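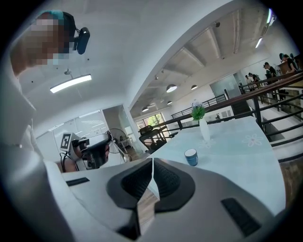 Rureo hand-held gripper kit: trial inspection checklist with comments

Product under review: Rureo two-gripper collection kit, supplied on trial by Dellska
Site: Mudgway, upper floor
Inspected by: Willy Van Dijk
Date: November 18, 2018
Kit number: 1705
Checklist version: 7

Ratings used: OK, OK with comment, Fix before use, Not checked.

Part A. Paperwork and delivery

A1. Packing list matches contents.
OK with comment. Both grippers, both cables, the head unit and the spare fingertip pads were in the case. The list gives the spare pads under the old part code, 1196. The pads themselves carry the new code, 2905. Dellska confirmed by phone that they are the same pad. The list should be corrected before we sign for the kit.

A2. Operator manual supplied, printed.
OK. One copy. It will be kept in the lid of the case.

A3. Electrical test tags on chargers.
Fix before use. One charger tagged, one not. The untagged one has been put aside with a note on it. Dellska to send a tagged replacement.

A4. Trial agreement covers accidental damage.
OK with comment. It covers the grippers and the head unit. It does not cover pads or marker plates, which are treated as consumables. Fine for a trial, but get a price for both before any purchase.

Part B. Grippers

B1. Housing free of cracks and sharp edges.
OK. The white housings were wiped down and checked by hand along the seams. There is a rough spot of moulding inside the handle of the left unit. It isn't sharp, but a person with small hands will rub on it after an hour or so. Reported.

B2. Vent slots clear.
OK. Keep them that way. Don't put a unit down on a tablecloth or other soft furnishing with the slots facing into it. The manual has nothing on this and should.

B3. Fingertip pads seated and not torn.
OK. Pull each pad lightly away from the finger. If it lifts at a corner, replace it. Do not glue pads back on.

B4. Grip surface clean.
OK with comment. The texture holds lint. A dry toothbrush gets it out. Alcohol wipes are allowed by the manual, but leave the pads to air before handling china or glass.

B5. Fingers open and close fully without sticking.
OK on the right unit. OK with comment on the left, which is stiffer over the last part of its travel. Dellska says it will ease with use. Check again in December.

B6. Pinch risk.
OK with comment. The opening narrows to a V, and the narrow end is where a finger would get caught. Grip force is set by the operator's own hand, so the risk is low, but one operator should never hold an object out for another to grip. Put it on the table and step back.

B7. Marker plates flat, clean and firmly mounted.
OK. The square black-and-white markers must not be written on or covered with tape. Tighten the mount by hand only. The screws go into plastic and will strip.

Part C. Head unit

C1. Strap adjusts and holds.
OK with comment. It holds well on short hair and over a thin cap. It slides on long loose hair, so tie hair back first.

C2. Weight and comfort.
OK with comment. The unit sticks out from the head and you forget how far. I knocked it on a door frame twice. Limit wear to half an hour, then take it off for ten minutes.

C3. Straps and pads cleaned between users.
OK. Wipes are in the side pocket of the case.

C4. Side vision.
Fix before use. The operator loses some vision on the side the unit is worn. Anyone working near a stair edge needs a second person on the floor who isn't wearing a unit. This has to go into our own instructions, as Dellska's don't mention it.

Part D. Work area

D1. Railing sound along the open edge.
OK. Metal railing checked along its full length by pushing at hip height. No movement at any post.

D2. Work table set back from the railing.
OK with comment. Leave enough room for an operator to take a full step backward without touching the rail. Mark the limit with floor tape.

D3. Cables controlled.
Fix before use. The cable hangs under the gripper and swings when the operator turns. It can catch a chair arm or sweep something off the table. Clip it to the forearm with the strap supplied. If the strap is lost, stop until there is another one.

D4. Fans.
OK with comment. Floor fans are fine if the cage is complete and the fan is outside arm's reach of both operators. Turn the fan off before moving it. A hanging cable and a fan should not be on the same side of the table.

D5. Chairs.
OK with comment. Office chairs on castors are to be pushed well away during a run. Operators look at their hands and the table, and don't see a chair behind them.

D6. Tablecloths.
OK with comment. A cloth is useful as a background, but it moves when a light object is dragged across it. Clip it on the underside of the table. No cloth is to hang low enough to step on.

D7. Objects for handling.
OK with comment. Mugs and small vases are permitted. Check each one for chips before the run. Tall, slender pieces go toward the middle of the table, and anything with a plant in it should be filled no more than halfway. No knives, no hot drinks, no lit candles.

D8. Lighting.
OK. Pendants and tube lights both on. Strong daylight through the glass bleaches the white housings in the recording. It isn't a safety item, but Arkimix, who will be processing the recordings, have asked for blinds where possible.

D9. Other people on the floor.
OK with comment. The floor stays in normal use during runs. People may stand at the counter or on the far side of the railing. They need to be told that recording is on, and faces are to be blurred before anything leaves the site.

Part E. Stopping and reporting

E1. Both operators know the stop word.
OK. The word is "down". Both grippers go onto the table and nobody moves until the head units are off.

E2. First aid kit within reach.
OK. On the wall by the counter. Plasters restocked.

E3. Breakage procedure.
OK with comment. Stop, take off the head units, then sweep up. Don't pick up broken china with the grippers. It will cut the pads.

E4. Charging and overnight storage.
Not checked. The chargers could not be run as a pair with one untagged. Check when the replacement arrives.

Items open

A1, corrected packing list. Dellska.
A3, tagged charger. Dellska.
C4, written instruction on side vision and second person. Van Dijk.
D3, forearm strap fitted to both units, one spare to be held in the case. Van Dijk.
E4, charging check. Van Dijk, after A3.

Recommendation

Accept the kit for trial use once A3, C4 and D3 are closed. Hold the decision to buy until the left gripper has been checked again under B5 and we have a price for pads and marker plates.

Signed: Willy Van Dijk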